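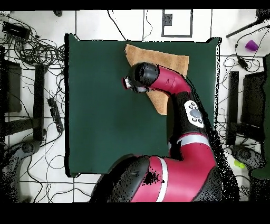
The loudness numbers on the new Munumell single don't match between the download and the stream, and I'd like to know which one the label treats as the master. I bought the download of "Tosance" on release day and ran both versions through the same meter. The download comes out 2 dB louder, with the peaks shaved flat from the second chorus on. The streamed version has intact transients on the snare. For playback I have the monitors on stands over hard floor, white tile, with one dark green mat in the middle, so the room is bright, but the measurements were taken from the files and the room doesn't enter into it. Has anyone compared the vinyl?
plusley_fan277
29 October 2018

Re: Tosance, two masters?
Streaming services apply gain on playback. If you captured the stream with normalization turned on, a level difference is what you'd expect. Turn it off and measure again.
bouzid_b_side

Re: Tosance, two masters?
Normalization was off. Gain also doesn't put back clipped peaks. Look at the snare at 2:05 in both.
plusley_fan277

Re: Tosance, two masters?
Is the chorus edit the same length in both? My download has the long outro, the one where Latifa Bensaid holds the last note over the organ. The stream fades before that. If they're different edits they probably went through mastering separately, and there's your answer.
halfstep

Re: Tosance, two masters?
Same length here. You may have the version from the Bouzid EP, which is 5 seconds longer.
plusley_fan277

Re: Tosance, two masters?
Checked, you're right, mine is the EP version. Ignore the above. The EP version is as loud as your download though.
halfstep

Re: Tosance, two masters?
I don't agree that the flat peaks are a mastering fault. Aicha Abdel Hamid's drum sound on the last album was clipped on purpose at the converter, and it was flat on every format. It's part of the sound. You could argue the stream is the odd one out.
low_shelf

Re: Tosance, two masters?
Clipping at the converter during tracking would be in both files. It's only in one. So it happened after the mix.
bouzid_b_side

Re: Tosance, two masters?
Fair, if the stream and the download come from the same mix. We don't know that. The tambourine sits further left in the download to my ears.
low_shelf

Re: Tosance, two masters?
Lined the two up and inverted one. The vocal nulls almost completely in the verses, the drums don't. Tambourine position is identical. I read that as one mix with heavier limiting on the download.
plusley_fan277

Re: Tosance, two masters?
I have the 7-inch, number 585. Recorded it flat through a decent preamp. Snare peaks look closer to the stream, but a cartridge will change the shape of a clipped wave, so don't use it as proof of anything. Surface noise is fine on side A, bad on side B.
runout_groove

Re: Tosance, two masters?
Can you post the waveform anyway? Side A only.
plusley_fan277

Re: Tosance, two masters?
Will do when I'm back at that computer. The album is due in November on Plusley, so it may be worth waiting to see which version goes on it.
runout_groove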